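4.2 Acting Officials and the Length of Vacancies

The preceding section dealt with the legal basis on which a person may serve in an office without having been confirmed to it. The present section turns to practice. It asks how long acting officials remain in place, who selects them, and what the legislature does in the meantime. Our evidence comes from the municipal and regional governments of Jeddale and Skodwood, both of which adopted charters requiring that department heads be approved by an elected council before taking full office.

The two charters use nearly the same words. Each allows the executive to name an acting head when a post falls vacant by death, resignation, or inability to serve. Neither charter says plainly whether dismissal counts as a vacancy of this kind. In Jeddale the question was settled early by a written opinion of the city attorney, who held that it did. In Skodwood it was left open, and successive administrations have treated the silence as permission. Uçar has called this second pattern "appointment by default" and argues that it shifts the burden of action onto a council that has few tools for acting quickly. We adopt her term, although we use it more narrowly, to refer only to cases in which no nomination was sent to the council before the acting period expired.

The difference matters most where the acting official comes from outside the ordinary line of succession. A deputy who steps up has usually been approved by the council for the lower post. A chief of staff or personal adviser has not. Council members in both places told us that they saw the first kind of appointment as routine and the second as a challenge to their authority, even when the stated term was the same. One former member in Skodwood described learning of such an appointment from the evening news, with the official already at work in the building and signing orders.

Length of service is harder to compare than it first appears. Jeddale counts the acting period from the day the vacancy occurs; Skodwood counts it from the day the acting official is named. In the second system a post can stand empty for some time before the clock begins to run. A nomination also stops the clock in Skodwood, and a withdrawn nomination starts it again from the beginning. Nurhan Uçar's earlier study of the Skodwood records found a case in which an acting head of public works served for 18 months under a rule that was meant to keep such service to half a year. No court was asked to review the arrangement while it lasted.

We reviewed council minutes, executive orders, and letters of appointment for both governments. The collection runs to around 1000 documents, most of them short. Where the minutes and the letters disagreed on a date, we used the letter, and noted the conflict in our working file. The Setiawan archive, which holds the older Skodwood papers, was missing the letters for part of one administration, and for those years we relied on the minutes alone. Our figures for that period should be read with this limit in mind.

Three findings stand out. The first is that written limits were observed more closely where someone outside the executive was charged with keeping the calendar. In Jeddale the council clerk sends a notice when an acting term is close to its end, and the notice is read aloud in open session. Skodwood has no such officer. The second is that councils seldom used their formal powers against an acting official. They held hearings, delayed unrelated business, and wrote letters, but a direct vote of disapproval was rare in both places. Members explained that such a vote would have left the department with no head at all.

The third finding concerns lawsuits. Members of the Skodwood council twice went to court to contest an acting appointment, and both cases were dismissed before the main question was reached. In each, the judge held that individual members could not sue for an injury that belonged to the council as a body. The council as a body never voted to sue — the majority in each case was from the executive's own party. Parties who had been directly affected by an order of the acting official stood on firmer ground. The Plurel matter, discussed in Section 5, was brought by a landlord who had been fined under such an order, and it is the only case in our collection in which the validity of an appointment was decided. 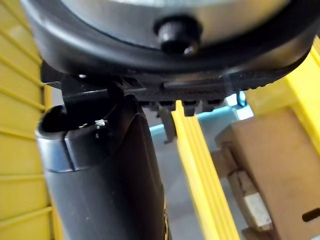
Figure 2

It may be asked whether orders signed by an acting official should stand once the appointment itself has been found invalid. The Plurel court answered with caution. It set aside the fine in front of it but declined to disturb other orders signed during the same months, on the ground that the public had relied on them. Later administrations in Skodwood read the decision as a reason for comfort. After it was handed down, the usual practice was to have a confirmed official sign a short statement of approval covering all earlier orders of the acting head. The legal force of these statements has not been tested.

Jeddale took a different course. In November of the year following the decision, its council amended the charter so that an order signed after the close of an acting term has no effect unless the council approves it by a recorded vote. The executive opposed the change at first and then accepted it in exchange for a longer period in which to send a nomination. Department staff we interviewed said that the new rule had altered their daily work very little, except that legal offices now check the date of appointment before an order is sent out for signature.

We do not claim that either approach would suit a larger government, where the number of posts requiring approval is far greater and the time of the legislature is more strictly divided. The next section considers the court decisions in more detail, beginning with the question of who may bring a case.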